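Textile Care, Unit 2: Sorting and Reading Labels
Course handout, Lodus Evening Classes

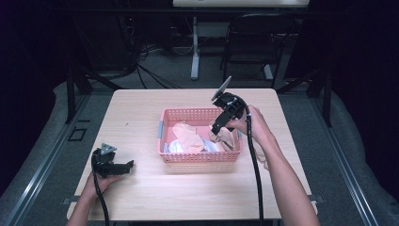 A student in the Wednesday group asked whether sorting still matters now that most detergents are sold as safe for cold water. It does. Cold water slows down dye loss, but it doesn't stop it, and it does nothing about the other reasons for sorting, such as lint, weight and heat in the dryer.

1. Sort by color first

Make three piles: whites, lights and darks. Pale blue and peach can go with the lights. New red or navy items should be washed alone the first two times. To check a doubtful item, wet an inside seam and press it with a white cloth. If color comes off on the cloth, wash the item separately.

2. Then by fabric

Towels and fleece give off lint. Corduroy and most knits pick it up. Keep them apart. Heavy items like jeans rub against thin ones in the drum and wear them out, so thin shirts go in a different load even when the color matches.

3. Then by soil

Muddy or greasy clothes go last. Treat the spots before washing. Heat sets many stains, so check the item before it goes in the dryer. If the mark is still there, treat it and wash again.

Care label symbols

Washtub: machine wash. Dots inside show the temperature, and more dots mean hotter.
Washtub with a hand: hand wash.
Triangle: bleach allowed. Crossed out, no bleach.
Square with a circle: tumble dry.
Iron: dots again show the heat.
Plain circle: professional cleaning.

One bar under the washtub means a gentler cycle. Two bars mean gentler still. Students often miss the bars, and they will be on the quiz.

Load size

Fill the drum loosely. You should be able to fit a hand in above the dry clothes. An overfull drum doesn't rinse well, and the detergent left behind makes towels stiff. The practice machine at the Gistum site is smaller than the ones in the main room, so use half loads there.

Shrinkage

Cotton and wool shrink for different reasons. Cotton yarn is stretched when the cloth is made and relaxes in the wash. Wool fibers have scales that lock together with heat and rubbing, and this can't be fully undone. Dry wool flat on a towel.

For next time

Read chapter 13 in the course book. Bring one cotton item and one blend, both with the label still attached. We will measure them before and after washing, so please choose things you don't mind losing.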